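Home Projects Student Work Archive Contact

Small Things in Their Places: How Families on Our Street Store What They Share
A report by Joelle Chidiac, with help from Phong Kim and Tín Phan

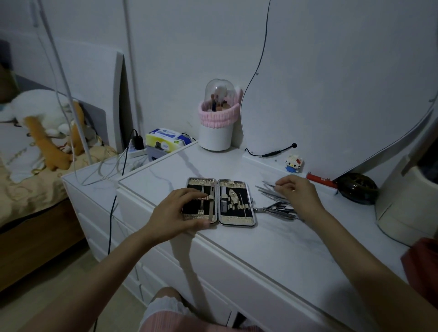
When I first told my aunt that I wanted to write my spring project on the things families keep and share at home, she laughed and asked whether I couldn't find anything more interesting to study. I understood what she meant. We had been given a free choice of subject, and other people in the class were writing about rivers and elections and the history of the railroad. But I kept coming back to the drawer in my grandmother's hallway where everybody's scissors, stamps, spare keys and sewing needles ended up, and to the arguments that drawer caused over the years, and I thought there might be something in it.

My question was a simple one. When several people live together and use the same small things, how do they decide where those things go, and who puts them back?

How I went about it

I visited 11 households in Prundari, all within walking distance of my own, between the end of winter and the middle of May. Phong came along on the first few visits because I was shy about knocking on doors, and he turned out to be much better than I was at getting people to talk (he simply asks about the cooking, and off they go). Tín drew the floor plans, which are lovely and are kept with the paper copy of this report in the school library.

At each home I asked the same set of questions about sewing things, medicine, tools, grooming things, stationery and batteries. I asked where each was kept, who had chosen the spot, and what happened the last time something went missing. Then I asked people to keep a notebook by the door for two weeks and write down every time they had to hunt for something. Most of them did it faithfully. One family lost the notebook, and spent a good part of an evening hunting for it, and I have counted that as an entry.

What the notebooks said

Altogether the notebooks held 1,757 words, a good deal fewer than I had hoped for, but some of the entries were wonderful. My favorite reads, in full, "Tape. Again. It was under Dad." The things people looked for most often were tape, phone chargers and nail scissors, in that order. Medicine was hardly ever lost. In almost every home it had a high shelf or a tin of its own, and even the people who called themselves hopeless at tidying knew exactly where it was.

I had expected that bigger families would lose more things, and this was wrong. The largest household I visited had very few entries. Hortensia Gaete, who raised five children there and now has three grandchildren staying with her, told me that she never made a rule about putting things away. What she did was keep each kind of thing with the person who cared about it most. Her eldest kept the tools, the middle one kept the sewing box, and if you wanted something you had to go and ask. "They didn't like to ask each other," she said, "so they brought it back quickly, so they wouldn't be asked for it."

Cases and sets

Several people brought up, without my asking, the difference between things that come in a case and things that don't. A manicure set, a box of drill bits or a geometry set has a loop or a slot for every piece, and an empty slot is easy to notice. Some people found this a great comfort. Others told me that the loops are a nuisance and that after a month or so everything is simply dropped in on top. Imelda Castillo bought a sewing set from Testemport for each of her two daughters, and one set is still complete while the other is down to a thimble. The girls share a bedroom, so I can't blame the room!

What I would do differently

I would start earlier in the year — the spring cleaning in April upset everyone's habits, and a few notebooks show it plainly. I would also speak to the younger children separately. Their parents tended to answer for them, and the one time I did get a six-year-old alone, he showed me a hiding place behind the radiator cover with three missing pens in it. I have kept his secret as far as the street is concerned.

I'm grateful to all the families, who gave me far more tea than I could drink, and to Phong and Tín for their patience. My grandmother has read the report and asks me to add that the hallway drawer was perfectly organized until my uncles moved in.

Contact the school office | © Prundari student projects | Back to top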